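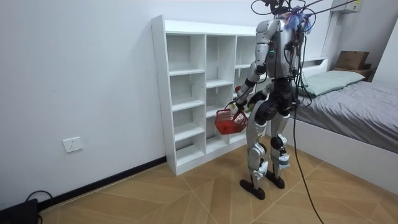 Tidying task at the open shelving, basket in hand, trailing cable on the floor side.

Humanoid drops into protective stop during shelf tidying – cable or joint fault?
Asked by Shanthi Khondokar, Rorgate test room

We are running a shelf-clearing routine on a tethered humanoid in a furnished bedroom. The robot holds a small red basket in one hand, takes objects from the cubbies with the other and places them in the basket. Since the beginning of July the routine has been interrupted by fault 401, which our controller, the Plendine, lists as "joint position deviation, upper body". The arms freeze where they are and the legs remain powered.

The fault occurs most often when the robot bends its knees to reach the middle cubbies. It has not yet occurred with the robot standing upright. I have recalibrated both shoulders and reduced the payload limit from 3,000 grams to 1,000 grams, without any change. 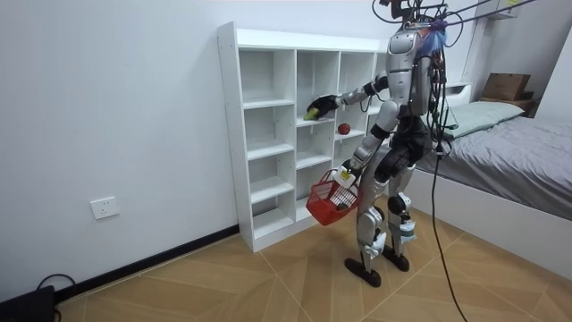

The operator on duty has so far cleared the fault from the console and resumed from the same posture. On two occasions the robot took a short step backwards on resuming, towards the bed. There was no injury and no damage, but I have suspended the routine until the cause is understood. I should be grateful for advice on where to look first.

Answer from Shafiq Liyanage (accepted)

Please do not resume from a crouch after a 401. The controller retains the last commanded position, and if the arm has sagged in the meantime the balance routine will correct for the difference all at once. That would account for your backward step. Support the robot from the hoist, remove motor power, take the basket out of the hand and restart from the standing posture.

As to the cause, I would examine the cables before the joints. We had the same fault at Cleltdale and it was traced to the bundle at the top of the torso. When the robot crouched the bundle drew tight and pulled against the shoulder – the encoder was reporting correctly. We allowed a further 200 mm of slack and moved the tie point higher. Check also the long cable that hangs past the hip. If a foot comes down on it you will see a similar deviation, although in our case it appeared on the waist joint first.

Export the joint log for the ten seconds before the stop. A slow drift suggests cable tension, and a sudden jump suggests a connector.

Answer from Maribeth Ignacio

Agree with the above. Nobody should be within arm's reach when it is re-energised, and the emergency stop should be held by a second person, not left on the bed or a table.

Answer from Paul

Have you tried updating the firmware? Ours stopped doing it after an update. I do not recall which version.

Comment from Shanthi Khondokar

Thank you. The log shows a slow drift on the right shoulder, beginning as the knees bend. Shiuli Wickramasinghe will re-route the bundle and I will report the result.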